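Kivi (handheld gripper kit)

Kivi is a handheld gripper kit offered by Grilex for recording household tasks that are later used to train robot arms. It is rented by the month or bought outright, and it is mostly used by groups that want examples of everyday work such as making a bed or folding cloth. The operator holds the tool in the hand and does the job with its two fingers, much as a robot would. 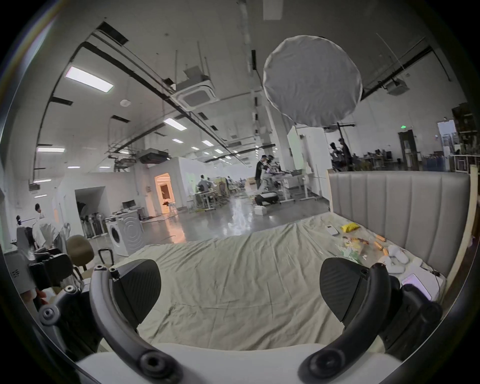
Maintained by the Household Tasks Team, Gresach
Page last reviewed Mar 15, 2022

Design

The body is white and the fingers are black and curved. The finger pads are ribbed, which helps with thin cloth. A full rental set holds 2 grippers, one for each hand, plus chargers and a carrying case. Spare pads are sold separately in packs of 16. Reviewers at Gresach found the pads easy to change but thought the case was too small once the chargers were in it.

Use with cloth

Most of the Gresach trial was done on a bed with a loose sheet and smaller pieces of fabric. New operators tend to squeeze too early and push the cloth away from them. The printed guide suggests coming in low and closing the fingers slowly — advice that the team now repeats to everyone on their first day.
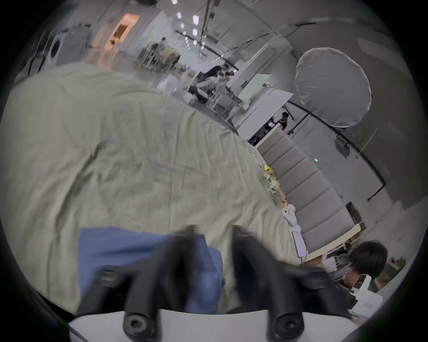
Gripper fingers and a folded blue cloth on the sheet.

Ratree Yimyam, who ran the trial, set sessions at 40 minutes with a break after each. Longer sessions were tried in the first week of March and dropped when operators complained of sore wrists.

Software and service

Recordings are uploaded through Ollik, a desktop program included in the rental price. It checks each file and rejects any with missing frames. In the trial, 94 percent of files passed on the first upload.
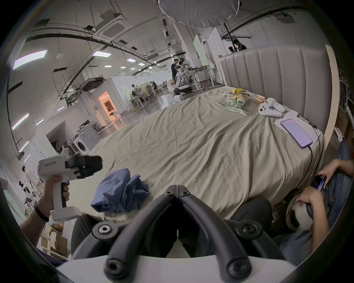

Rejected files can be sent again after repair, but the repair tool is slow and has no way to handle several files at once. Support is by email only. Replies to the team usually came the next working day.

Reception

The trial report rated Kivi good for soft items and fair for small hard ones.
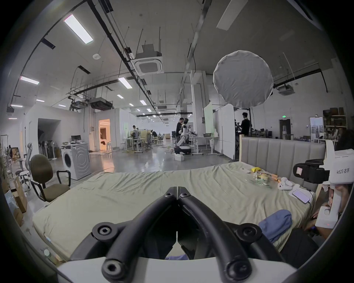 It also asked for a lighter body and a clearer manual. Grilex has said that a revised manual is being written, and rental customers will get it at no charge.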